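## 3. Setting up the Gandis checkout counter

Before you start, clear the counter top and wipe it with a dry cloth. The counter must stand level. Leave 15 inches free on the cashier side, so the drawer can open fully.
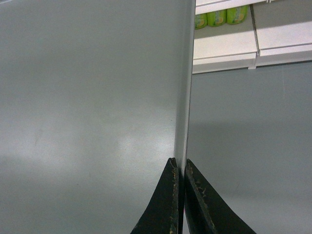 **Can the Gandis counter stand directly against a shelf?**
Leave a small gap, wide enough for your hand, so you can reach the cables later.

1. Put the barcode scanner on the counter first. Turn its head to the side where customers lay their goods.
2. Lead the scanner cable to the back. Do not pull it tight – the head must still tilt.

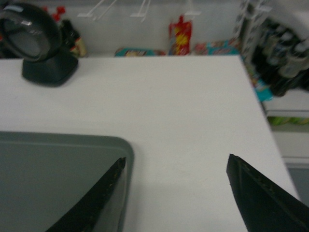
Press the base down with your palm and try to move it. If it slides, clean the counter once more and wait until it is dry.

3. Place the scale on the cash drawer. Set the display to zero while the platform is empty. The scale accepts up to 3000 grams.
4. Lock the drawer and keep the key in another room.
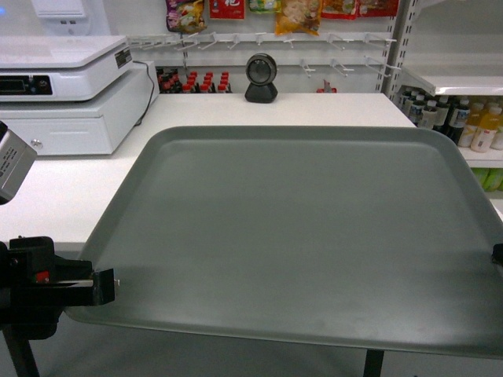 5. Hang the snack packages on the hooks. Fill the lower row first.

> **Caution:** Do not hang more than 1000 grams on one hook.

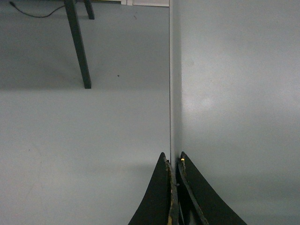
Cables on the floor need a last check before the store opens. Walk one time around the counter and look also under the tables. A thin black cable lying flat near a table leg is easy to miss with a broom or a cart, so fix it with tape along its whole length. Use the Tevow floor tape, part 209, and press it down firmly at both ends.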